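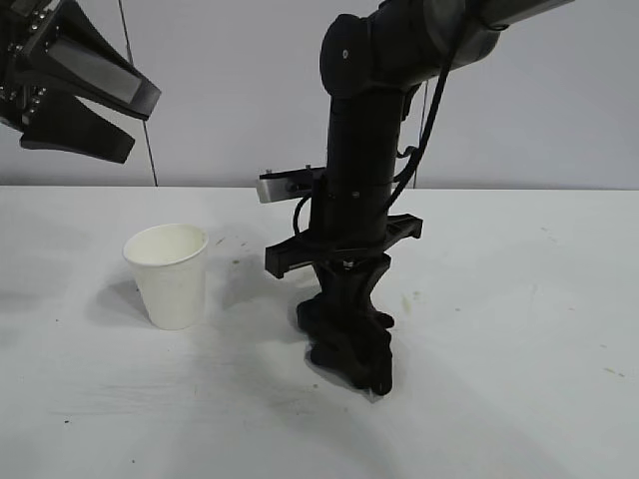 According to Janka Vaněk, a white worktable should be washed before the first job of the day and again after the last one, even when it looks clean. Many workshops wash theirs once a week. This chapter looks at what happens to a tabletop between washings and how to care for it.

Chapter 6
Work Surfaces and Their Care

Last updated: August

A matte white top shows dirt early. Small stains like the handful on the table at the start of this chapter would be hard to find on a dark or patterned surface. Under even light and against a plain wall, they can be spotted from a standing position.

Stains fall into 2 groups. Surface stains sit on top of the finish and come off with a damp cloth and mild soap. Set stains have gone into the finish — ink, dye and strong tea are the usual causes — and need a longer treatment, covered in Section 6.2. Scrubbing a set stain with a rough pad leaves a shiny patch on a matte top, and the patch cannot be washed out.

Before you begin, mix the soap solution given on page 129. One batch makes 500 milliliters, enough for a large table. You will also need two soft cloths and a pencil. Draw a plan of your own table and mark each stain on it, then wipe from the wall side toward the front edge. Keep the plan. You will use it again in Section 6.2, when you compare the Brakley and Semeniuk cleaning methods.

Contact | © Rukik Textbooks | Back to top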